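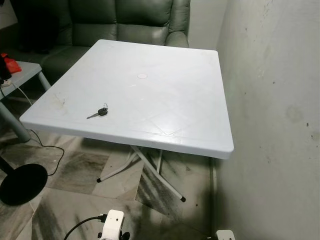 *Station 4, the key on the folding table.*

The open day at Drenden ran on a printed schedule, and Station 4 was behind it. Ekkachai Chuensuk stood by the wall with a clipboard and let the visitors come in from the corridor.

"The task is a pick," he said. "One key, one table. The system locates the key, plans a grasp and lifts. Cycle time is 40 seconds."

A woman from Kushnir, the insurer, asked why it took so long.

"It looks first," he said. "Most of the time is looking."

She wrote that down. Behind her a man in a raincoat wanted to know whether the sofa was part of the test. Ekkachai said that the sofa was part of the room, and the room was part of the test. Drenden had built a clean cell at Wesel with gray walls and even light, and the system had scored 100 percent in it for a month. Then it was moved here, where the floor tile had a pattern and the wall had stains, and the score dropped to a figure that was left out of the brochure.

"What was the problem?" the man asked.

"The cap in the middle of the table. It's round and flat. The system took it for a coin and tried to pick it up."

"Does it still?"

"It was retrained in November."

He started the run. The status panel on his tablet went from IDLE to SEARCH. Two candidates came up, marked A and B. A was the key, with a confidence of 9 in 10. B was the cap. The visitors leaned in to read the numbers, and Ekkachai asked them to stay behind the tape.

SEARCH held for longer than it should have. The ring on the key stood slightly up from the table and caught the light, and the estimate for its height kept moving. Ekkachai watched the value settle, drift and settle again. He had filed a report on reflective rings with the Mernitz office and had received a ticket number.

"Is it stuck?" said the woman from Kushnir.

"It's deciding."

Candidate B disappeared from the list. The panel changed to PLAN.

"Whose key is it?" she asked.

"Mine."

"What does it open?"

"A car. It's parked outside."

She looked at the clock over the door. The last group was due out in 9 minutes. Ekkachai initialed the line for the run, wrote the search time next to it and left the result column blank. The panel changed to GRASP.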